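Speaker notes: Do You Need the City Pass?
Travel planning evening, second talk

(Wait for the door to close. Don't start with the joke, it fell flat last time.)

Good evening. My name is Angelica Sebastian and I plan trips for a living, mostly for people who have already bought something they didn't need. Tonight I want to talk about one of those things, the tourist city pass, and I'm going to use Gridholm because I've been there often enough to be annoyed by it.

Gridholm is a good place to visit. I'm saying that now so no one comes up afterward to defend it. The harbor is pretty, the old streets are easy on foot, and the ferry to Geum is the nicest hour you can spend there. My quarrel is with the brochure.

The brochure says the pass opens 16 attractions. Fine. Read the list. Two of them are gift shops with a display case. One is a viewpoint on a public hill that has never had a gate. The Vomunel tram museum is on there, and I like it, but it shuts for all of August, when most of you would be going.

(Pause. Someone usually says they went in August.)

The pass costs 900 crowns for three days. A single museum ticket in Gridholm is 100. You can do that sum while I drink some water. You would need nine paid visits to break even, which means three a day, and I have yet to meet a family that enjoyed its third museum of the day. Ask the kids.

"But it includes the ferry." It includes the ferry out. Read the small print on the back, under the map. Coming back from Geum you pay like everyone else.

(Next slides, no talking over these. Count of five and move on.)
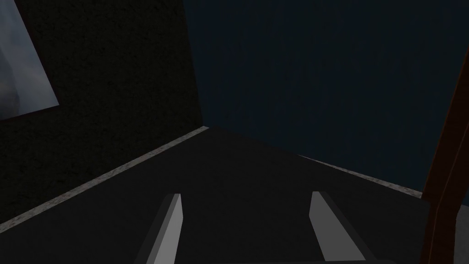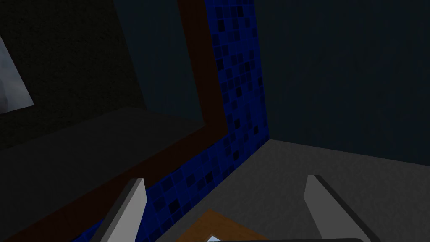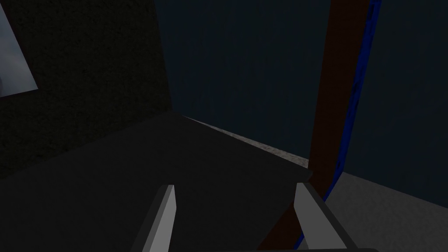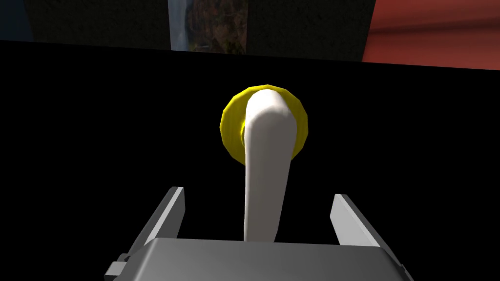
Gridholm, 28th July

Now, skip-the-line. This is the part people really pay for, so let's look at it properly. On my last trip I stood outside the Starurex, the big covered market with the glass roof, and there was a pass-holder line and an ordinary line. The pass-holder line was longer. I asked the woman at the desk if that was unusual and she said no, in summer everybody has the pass. So you have paid to stand in the line with all the other people who paid.

I will be fair here. Early in the morning it does work. If you are at the door when it opens, you walk straight in. So does everyone else at that hour, with or without a pass, but I promised to be fair.

What about the "secret" Gridholm tours? These come as a discount with the pass. The guide takes you to a courtyard and tells you the bakery has been there since 1941 and still uses the first owner's recipe. Maybe it does. I bought the bun. It tasted like a bun. The same one is cheaper two streets over, and there's a chair to sit on.

(If the room is friendly, tell the bun story in full. If not, skip to buses.)

Buses. The pass covers the bus, and that sounds like a big saving until you look at the map. The old town takes twenty minutes to cross on foot. The one bus you'll want is the one from the airport, and the pass starts when you first use it, so riding in late at night burns your first day. Buy a plain ticket for that ride.

My friend Ro-un Yook disagrees with me on all of this. He buys the pass every time, and he says he does it so he can walk into a place, look at one painting, and leave without feeling cheated. I think that's the best argument for it I've heard. It's also an argument for spending 900 crowns on a mood, and he knows it. If that's you, go ahead.

For the rest of you, try this before you buy. Write down what you want to see, by name. Leave off anything you only know about from the brochure. Put the ticket price next to each one. Most people in my office end up with four things on the list, and one of them is lunch.

Then check the closing days on each museum's own page. I wouldn't trust the pass page for that, it still had the tram museum open when I looked.

(Questions. Likely ones below.)

Is the kids' pass worth it? Under-twelves get in free at most of the museums anyway. Ask at the desk first.

Can you get a refund? Only if it's unused, and only from the office that sold it. Good luck at the airport booth.

Is there any city where I'd buy one? Yes, a couple, and I'll do those next time. Handouts with the price list are by the coats.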